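Storing unwashed eggs before community pantry pickup
Posted by Leena Huttunen, Undthorpe

Our household supplies brown eggs to the Undthorpe pantry. The hens lay faster than pickups occur, and I would like to know how long unwashed eggs may be held, and whether they should be refrigerated from the first day. Ten are set out in a clear plastic bin at present.

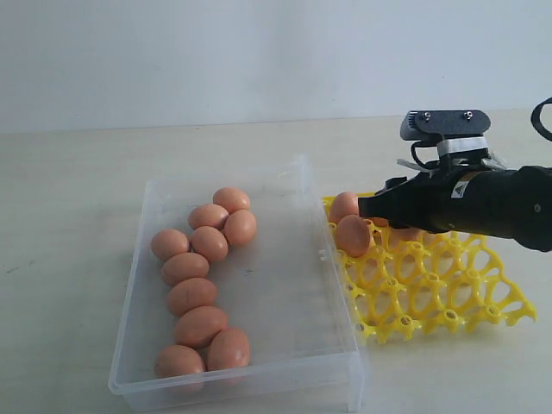 Riaan Coetzee
Members are advised to follow the rules of their own state, as requirements for donated eggs differ. As general practice, clean unwashed eggs keep well in a cool room for two weeks. Once an egg has been refrigerated it should remain refrigerated, as moisture forms on a cold shell brought into warm air. Please write the laying date on each carton in pencil — ink may pass through the shell if it is applied to the egg itself. Cracked eggs should not be donated.

Irja Toivonen
I refrigerate everything on the day it is collected and have had no complaints. The Pelkonen cartons stack better than the Clumier ones.

Aidan Mac Giolla
The answer given by Riaan Coetzee is correct, with one addition. Eggs that have been washed for any reason must go into the refrigerator without delay and should be kept in a separate carton. Store them with the pointed end down, away from onions and other strong-smelling foods. The Sesmont pantry revised its intake sheet in May and now asks for the laying date on every carton. Undthorpe may have a similar form; please inquire at the desk before your next delivery.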